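Questions From the Floor: the Sorting Arms at Barkesis

Posted by the Clonholm day office. Updated whenever someone stops us in the corridor, so mostly on Thursday.

Are the arms taking my job?
No one on the sorting line is being let go. The arms work on cups, cans and small bottles. You keep everything else, including whatever customers think a return bin is for.
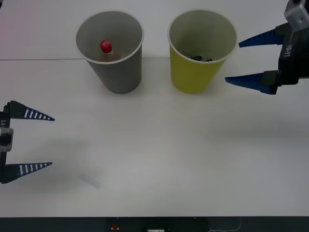

Kadri Navickas would like it noted that she was told the same about the label printer, and she now spends half her shift unjamming it. Fair point. Arm stoppages go to the Voko desk, extension 334, and unjamming is paid at the higher rate.

Will I be retrained?
Yes, 20 hours, on the clock. You'll learn to stop an arm, restart it and log what it was doing. The log has 37 reason codes. Most people use four.

Are they faster than us?
No. You may feel smug about this until the next software update.

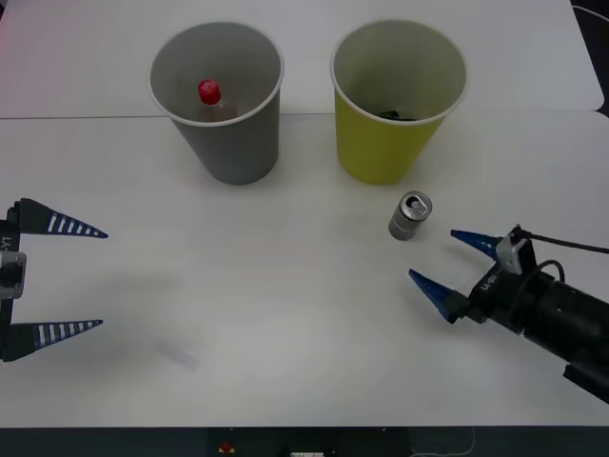 One reader from nights writes that slow is fine by her, as long as the hourly target stops assuming otherwise. It has. The target now counts people and arms separately, and the arms' number isn't on your review.

Can I reach in and help?
Please don't, however painful it is to watch. Press stop first, then help.
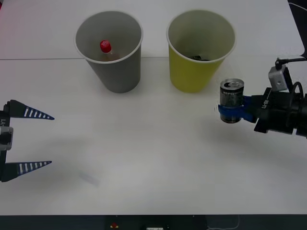 Right arm with a can, left arm open.

Why do we still have paper forms?
Kazlauskienė, our insurer, likes paper. Form 848 goes in the tray by the door – the real tray, not the one with the takeout menus.

Who decides what the arms do next?
You get a say. Each shift sends one person to the monthly planning meeting, and so far the requests have leaned heavily toward the sticky stuff. 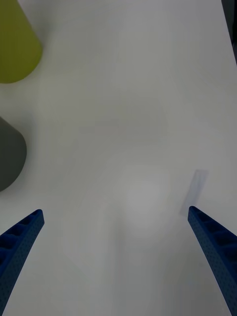
We can't promise the sticky stuff. We can promise that any new task gets tried on a side table before it comes near your line, and that the shift affected sees it first. Bring complaints. Coffee is provided, by a machine that was also supposed to save us time.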